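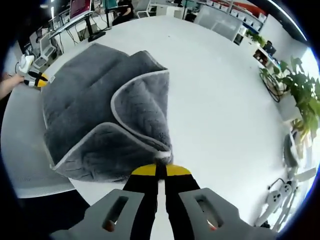 Attachment 1, ticket 2483. Gray towel with light gray piped edge, part folded on the table.

Ticket 2483
Subject: Towels – folded size too wide for shelf boxes
Opened by: Orestis Christodoulou
Assigned to: Grigoris Konstantinidis
Opened: 17/05/2022
Status: Closed
Related: 2390

Reported problem
The new gray towels from Clorkora don't fit the Pusteo boxes when folded the way the instruction sheet says (in half, in half again, then in thirds). The stack is too wide and the lid sits up at one side. The old towels went in fine with the same fold. I've tried pressing the stack down and it springs back. Please advise if we need bigger boxes or a different fold.

Reply – Grigoris Konstantinidis
Before we order boxes, please check three things.
1. Is it the towel or the box? Put one of the old towels in the same box and close the lid.
2. Measure a new towel flat, both ways, after smoothing it out by hand. The pile holds creases, so a towel straight out of the bag will read short.
3. Check whether the binding is lying flat at the folds. It is stiffer than the rest of the towel and adds height wherever two edges sit on top of each other.

Reply – Orestis Christodoulou
1. Old towel fits, lid closes. So the box is OK.
2. Flat, the new one is 84 cm on the long side. The sheet was written for a shorter towel.
3. The binding bunches at the corners. If I fold edge to edge it stacks up in one place and that is the side where the lid lifts.
I also noticed the label is still on. Do we leave it or take it off before folding?

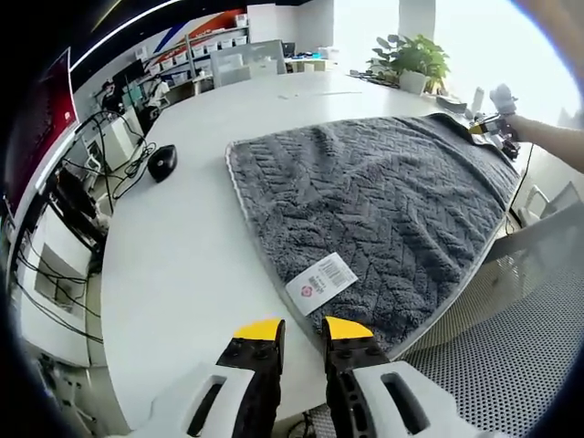
Attachment 2. Towel flat on the table, label with barcode still attached.

Reply – Grigoris Konstantinidis
Leave the label on until the towel has been checked in. Zedelance need the barcode for returns and we had trouble over that in December (see 2390). If it is in the way, keep it on the inside of the first fold.

On the fold, try this:
Lay the towel flat, plush side up, long side toward you.
Fold one long edge in, but stop a finger's width past the middle.
Fold the other long edge over it so the two bindings lie side by side and don't stack.
Fold in thirds from the short end. Smooth each fold with your palm before making the next one.
Put it in the box with the last fold down.

Also clear the mouse and cables off to one side before you lay a towel out. A corner caught on something will pull the whole fold crooked and you won't see it until the end.

Reply – Orestis Christodoulou
Tried it. First towel was still a bit high, I had let the second edge ride up over the first one. Second towel closed with no gap. Did the rest the same way and we can get up to 6 in a box, same as before. Moved the table nearer the window side too, easier to see the edge against the pile – dark gray on dark gray is hard work otherwise.

Reply – Grigoris Konstantinidis
Good. No new boxes then. I have asked Sarantis to change the instruction sheet and take out the old fold. Until the new sheet is up, use the steps in this ticket.

Resolution: fold changed, box size unchanged. Label stays on until check-in.
Closed by: G. Konstantinidis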